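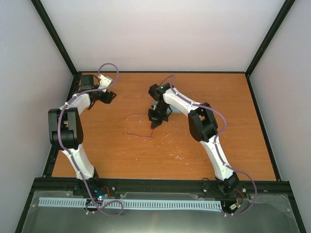
Polla is the two-arm bench cell used by the Cillham robotics club for its fall build course. Each kit ships with both arms, grippers, a power supply and a 50-page assembly manual. Wiring is routed by the students. The muted-purple tube along each arm is held with clips (visible on the left arm) and needs slack at the elbow — leave a full loop above the wrist and check it through the whole range of motion before closing up.

Team size: 4
Course start: November
Kit price: 319
Controller: Grodix, supplied separately
Loan kits and spare clips: contact Mieke Peeters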